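4. First practice with the Wosteck hand grippers

1. Slip a hand into each gripper and snug the straps up. I like mine a touch tighter than feels natural.

2. Let each cable fall down the outside of your wrist, then wave your arms a bit (go on!) to check nothing snags.

3. Squeeze both triggers 5 times, slowly.

Caution: don't pinch the cables under your forearms when you sit down.

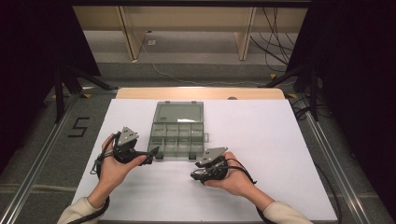
PRACTICE OBJECTS

Start with an empty compartment box, lid open, on a plain white board. Bring one jaw up to a front corner and stop just short, then try the other hand.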